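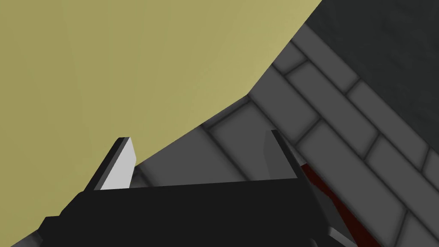

Sointu Kokkonen pergunta se o relvado deve ser escarificado antes ou depois da correção do pH, e com que intervalo entre as duas operações. O terreno tem 245 m², exposição a sul, solo franco-argiloso. A análise feita em setembro deu pH 5,4 e matéria orgânica dentro do normal. Há uma camada de feltro com 12 mm de espessura na metade mais baixa, onde a água fica parada depois de chuva forte. A rega é automática, com aspersores Wirnport, e o corte é feito todas as semanas com a máquina regulada para 3 cm. A empresa que fazia a manutenção, a Chiriac, aplicava adubo de libertação lenta duas vezes por ano e nunca fez calagem. O musgo voltou em força neste inverno, apesar do sulfato de ferro.

Publicado no domingo, 14 de abril de 2019

Skeker

Escarificar primeiro, calcário depois. Com 12 mm de feltro, boa parte do calcário fica retida na camada superior e demora muito mais a chegar ao solo. Além disso, o sulfato de ferro acidifica; quem o aplica todos os invernos sem corrigir o pH está a agravar a causa enquanto trata o sintoma.

Sequência que costumo seguir em solos deste tipo:

Corte baixo, sem descer abaixo de 2,5 cm.
Escarificação em duas passagens cruzadas, lâminas a 3 mm na primeira e um pouco mais fundo na segunda.
Recolha de todo o material solto.
Arejamento com pinos ocos na zona que encharca.
Calcário dolomítico granulado, na dose indicada pelo laboratório, sem ultrapassar 150 g/m² por aplicação.
Rega ligeira.

O adubo azotado fica para depois. Deixe passar pelo menos 7 dias, e mais se o produto tiver azoto amoniacal, que em contacto com o calcário se perde por volatilização. Nova análise ao fim de seis meses. Se o pH ainda estiver abaixo de 6, repete-se a aplicação.

Quanto ao corte a 3 cm – é baixo para um relvado com problemas de musgo. Subir para 4 ou 5 cm.

Stundton

eu deitei cal na minha em fevereiro e não escarifiquei nada, ficou bem. o musgo é da sombra, corte as árvores
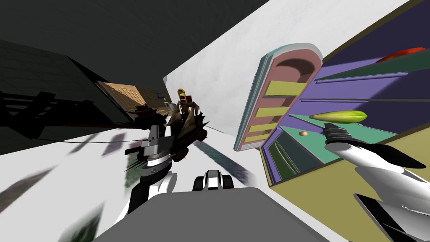 Adérito M.

A resposta do Skeker está correta quanto à ordem, mas falta a drenagem. Num franco-argiloso compactado, o arejamento com pinos ocos só resolve se os furos forem preenchidos com areia siliciosa lavada, de granulometria média; se ficarem abertos, fecham em poucas semanas. A areia deve estar seca no momento da aplicação e é passada com o ancinho ou com uma escova rígida até deixar de se ver à superfície. O transporte também conta: um carro pesado de rodas estreitas, ou um carro de madeira com rodas de raios, como o castanho que se vê ali na imagem, deixa sulcos em solo húmido e compacta precisamente a zona que se acabou de arejar. Usar carrinho de pneu largo, ou pôr tábuas no percurso.

Sobre a sombra: a exposição é a sul, está escrito na pergunta. Não há indicação de árvores.

Verifique ainda o programa de rega. Com pouca drenagem, regas curtas e diárias mantêm a superfície sempre molhada e favorecem o musgo. É preferível regar menos vezes e com maior dotação, de manhã cedo, e desligar o setor da parte baixa enquanto o solo estiver saturado. A ressementeira, se houver falhas depois da escarificação, faz-se com mistura de festuca-alta e azevém-perene, a 30 g/m² nas zonas nuas.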